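Grediva at the Workshop Table: A Little Gallery

Welcome to the gallery page! I've been meaning to put this one together since December, when the last of the boxes came in from Kurbridge and I finally had a table I could spread things out on. If you've been following along, you'll know Grediva is my name for the whole rambling project of setting up a work corner I like spending time in. The shelves have their own page, and the lamp (oh, the lamp) has its own page too, so this one is for the table and what ends up on top of it.

I went back and forth for ages over a light top or a dark one. Dark hides everything, people kept telling me, and I'm sure they're right, but the corner I had in mind gets gloomy by four in the afternoon and I wanted something that would bounce a bit of light back at me. So pale it was! I love the wavy grain, and I love that it runs the long way, more or less, with those slow curves in it.

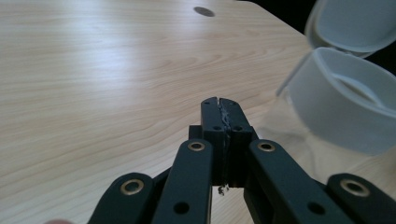

Cable holes are a thing I now have opinions about. My old desk didn't have one, so every cord went over the back and slid onto the floor the minute I unplugged it, and I spent half my life under there on my knees with a flashlight in my teeth. One small hole in the top and that's pretty much over. I'd put it near an edge and well away from where your elbows go. If you're drilling your own, tape both sides first and go slow, and check what's underneath (I once came 2 inches from drilling straight into a crossbar).

A few of you asked about glare. Yes, a light top throws some back at you, especially when a bright light is on. I don't mind it for most jobs. For close work I slide a gray felt mat from Skatar underneath whatever I'm doing and my eyes are much happier.

Next up, glass! I'm a jar person. I have always been a jar person. Pencils, rubber bands, buttons, the odd screws that come with furniture and never seem to belong to anything, they all go in jars so I can see what I've got without opening 4 different tins.

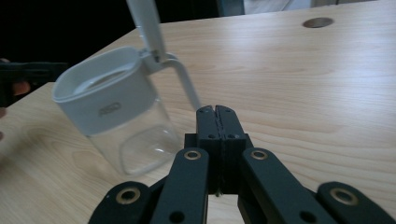

Clear glass and pale wood are so nice together, the grain shows right through and the whole corner feels lighter for it. I'm also a fan of a sleeve on a jar, since plain glass gets slippery when my hands are covered in glue or hand cream. Byun makes a knitted one I keep meaning to try, though I suspect it would be full of sawdust in a week.

The full Grediva album is up to 571 pictures now, which is ridiculous for one corner of one room, and I'm still sorting out the blurry ones. Drawers are coming next, as soon as I decide on the handles. If you have a favorite kind of drawer pull, please leave me a note in the guestbook!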